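Brerkstead Simulator: common questions

What do I get with a licence?
The simulator, the standard block tasks and 2 seats. Extra seats are sold one at a time.

Do I need the Wallent arm to use it?
No. You can build and test a task on screen and connect the arm later.
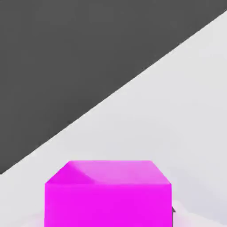
Magenta cube from the block tasks, close view.

Can I change the colour of the cube?
Yes -- open the task file and edit the colour line. Size and weight are set in the same place.

How many runs can I save?
4,000 per project. After that, export the old ones or delete them.

Will it run on my laptop?
It needs 8 GB of memory. Older machines will manage, but slowly.

Who do I ask about school pricing?
Hajar Ashour, on the contact page.

Last updated 29/01/2018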